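Right, Irville bus changes, a thread becuase people keep asking me

The 9 is going. Not "under review", going. Last one is end of the month, then you've got the 6 and your own two feet

2,547 of us signed the petition. Got a two line reply. Two lines!!

My mum's side of town loses the only stop before the hill. Next nearest is Lellolow Road, and have you walked that with shopping

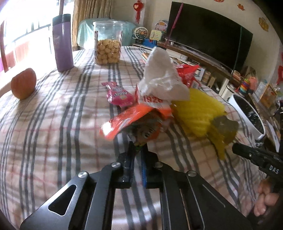

Anyway the 6 doesn't go to the hospital. You change at Msimang Street and wait. Did it on a weekday, took me 90 minutes door to door. Used to be half that

Jusamar say passenger numbers dropped since January. Yes. Because you cut the evening ones in January

Meeting's at the libary, 27 April 2018, doors at 6. Come even if you drive

Will post the new timetable when I find a copy that isn't blurry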